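Section 7: Mixing the powder

Okay, this is the part I used to mess up, so I wrote it all down for you. You'll need your bag of Skideder, a basin, and a clear patch of floor next to a wall.

1. Shake the bag gently before you open it (it settles in shipping and the bottom packs hard).

2. Put the basin down first, then pour. Don't pour and then drag it across the room like I did in my first apartment!

3. Tip the powder in slowly, with the mouth of the bag low in the basin. One full bag is 3000 grams, and I usually use the whole thing.

4. Break up lumps by hand, gloves on. Small ones are fine, they'll go when you stir.

Caution: Open a window and wear your mask for steps 3 and 4. The dust gets everywhere and it makes me cough for an hour.

Note: Don't add water yet. Noemí Becerra wrote in to ask if she could start with the water and add the powder after. You can, but I get way more lumps that way.

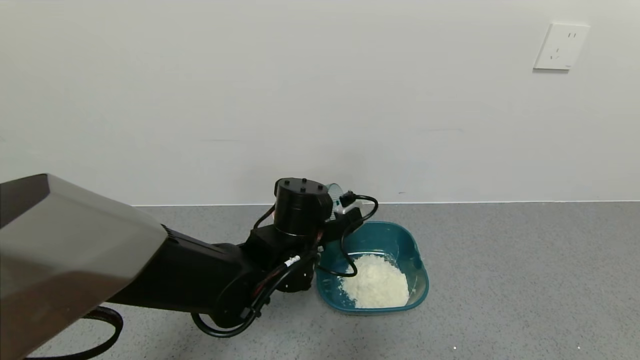
Picking a basin is pretty forgiving. I like plastic because dried leftovers pop right out when you flex it, and a wide one gives you room to stir without slopping over the rim. Color helps too: white powder shows up nicely against teal, so you can spot any bits you've missed along the sides. Set it flat on a hard floor and keep rugs out of the way.

5. Smooth the powder level, make a dip in the middle, and go on to Section 8 for the water.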